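Jasetti to Move Household Paper Supply to Regional Warehouse

Jasetti, the discount home goods retailer, will begin supplying its stores with household paper products from a single regional warehouse in May. The change covers toilet paper, paper towels and napkins sold in 80 stores.

Stores have until now ordered these products separately from several wholesalers. Under the new arrangement, Grukora will run the warehouse and make deliveries twice a week – before 7 a.m. in most locations.

"Paper goods take up a lot of room and sell fast," said Canan Şimşekoğlu, head of supply at Jasetti. "Smaller, more frequent deliveries mean our stores can keep less in the back."
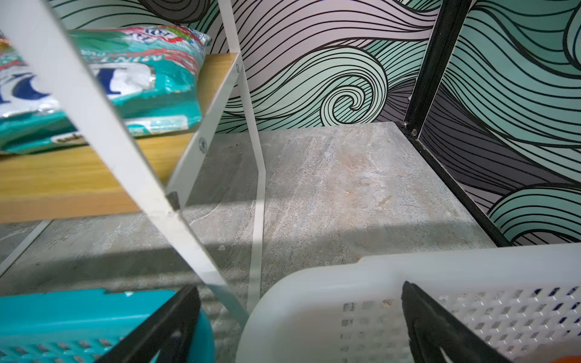
The warehouse has space for almost 2000 pallets and will employ 34 people in its first year, most of them hired locally. Shelf prices will not change as a result of the move.

Nevzat Gezer, operations manager at Grukora, will oversee the changeover. Stores that hold older stock will sell it through first.

Media contact: Eylül Karaca, Jasetti press office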